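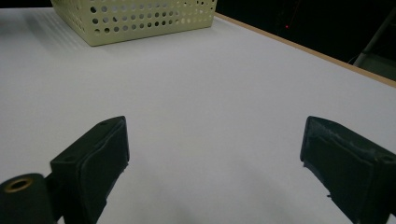 Veerle Visser replied that the gripper question should be kept apart from the larger one, namely whether any machine on the market is ready to tidy a household table unattended. In her view it is not - at least not at the price Watine customers expect.

Ticket 989, Jater trial, clearing a table into a basket
Status: open, priority 3
Assigned to: Wilma Verstraete

Tuesday, 11:00. Worn finger pads added to the list of possible causes. Replacement pads requested from Van Hecke.

Next action: repeat the task 100 times with new pads and report the results to Watine.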